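# Wrist camera view and pouring tasks: reported success differs between two evaluation protocols

**Tullio Colombo**

Our laboratory is evaluating a policy trained on demonstrations of a pouring task, in which the arm grasps a mug by its handle and transfers the dry contents to a tray.
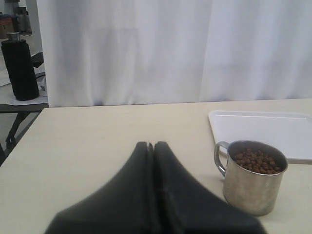 The policy receives the wrist view and joint positions only. Under our first protocol, the mug is placed by hand within a marked region and the policy succeeds in 77 percent of trials. Under the second protocol, which follows the Greltau procedure, the handle angle is drawn at random before each trial, and the success rate falls to nearly 15 percent. The number of demonstrations is the same in both cases, and the checkpoint has not been changed.

We would appreciate guidance on two matters. First, should both figures be reported, or only the second? Second, is there an accepted way to separate grasp failures from pouring failures when the task is scored as a single outcome?

---

**Gumede**

Both figures should be reported, with the placement procedure stated in full for each. A single number without the procedure cannot be compared with the work of other groups.

With regard to the second matter, we recommend scoring the task in 4 stages: approach, grasp, transport and pour. Each stage is scored only if the preceding one has been completed. A pour rate is then calculated over the trials that reached the pour, and the reader can see where the loss occurs. In our own study the overall rate concealed a pouring stage that was quite reliable. Almost all of the loss was in the grasp, at handle angles that did not appear in the demonstrations.

Please also examine the distribution of handle angles in your training set. Operators tend to place an object in the position they find most convenient. If the angles fall within a narrow band, the result under your first protocol measures performance inside that band and should be described in those terms.

The stage at which a trial ends should be recorded by a person who does not know which protocol is in use. This may require saving the video and scoring it afterward.

---

**Lenus**

Use more demonstrations. We had the same problem and it went away after we collected more in April. I do not recall the exact quantity.

---

**Nallance**

The advice to collect more data is incomplete. Additional demonstrations at the same handle angles are unlikely to raise the second figure. The angle should be drawn at random during collection as well as during evaluation.

A further point concerns the fill level. If the contents are not returned to the same level between trials, the weight of the mug will vary and the pouring stage will not be comparable across runs. We weigh the mug before every trial and enter the value in the log beside the handle angle.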